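Progress Report to the Skolora Fund
Project: Cataloging and Conservation of the Inmont Chemistry Papers
Prepared March 19, 2024

This report covers work completed since the interim statement of last June. It follows the headings set out in the grant agreement. Spending is reported separately by the finance office. 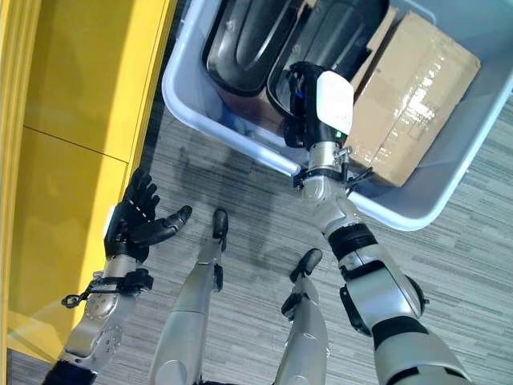

Department of the History of Science, Te Moana College

1. Cataloging

The Inmont papers consist of laboratory notebooks, letters and teaching notes kept by three generations of the Inmont family, who ran a dye and bleach works at Dremow in the nineteenth century. The collection holds around 2000 items. Catalog records have been completed for all of the notebooks and for the letters up to the death of the elder Inmont. The teaching notes have been sorted by hand and paper type, and entry into the catalog has begun.

Dating remains the slowest part of the work. The younger Inmont seldom wrote a year at the head of a page, and he went back to old notebooks whenever he found blank leaves in them. Where a date rests on the watermark or on a mention of a known delivery to the works, the record says so. Two notebooks formerly listed under the father's name have been reassigned to the daughter on the evidence of her handwriting. Both deal with the testing of bleaching powder, and they contain the fullest set of titration results in the collection.

2. Conservation

Treatment of the 400 items marked as fragile is under way. Iron gall ink has eaten through the paper in several of the early letters, and these have been given priority. Loose samples of dyed cloth pinned between notebook pages have been moved to separate folders with matching shelf numbers – the pins had rusted and were staining the text. One notebook with a broken spine will not be rebound. The conservator advises that it be kept in a fitted box, and the department has accepted that advice.

3. Transcription and research use

Full transcriptions of five notebooks are ready for checking. The transcribers have kept the family's own names for substances, with a modern term given in a note where the identity is certain. "Dremow salt" is still unresolved. It is used in at least two senses, and the glossary entry has been left open until the later notebooks have been read.
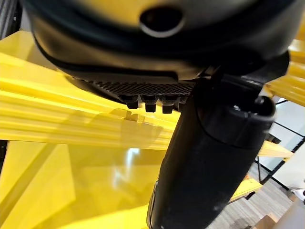

Te Moana College, 2024

Declan Tipoki has completed a draft article on the family's move from purchased to home-made reagents. It argues that the change came earlier than the printed histories of the works allow, and that cost was only part of the reason. Letters to suppliers show repeated complaints about the purity of acids received. The draft has been read within the department and is being revised before submission.

4. Changes to the plan

The fund is asked to note one change. The public lecture planned for the spring has been moved to June so that the glossary can be issued with it. No added funding is requested. The order of cataloging has also been altered slightly, with the account books left until last, as few readers have asked for them.

5. Next period

The department expects to finish the teaching notes, complete the checking of transcriptions and open the catalog to outside readers. Permission to publish images of the letters has been sought from the family's heirs, and a reply is awaited. A list of the items treated to date will be sent to the fund under separate cover.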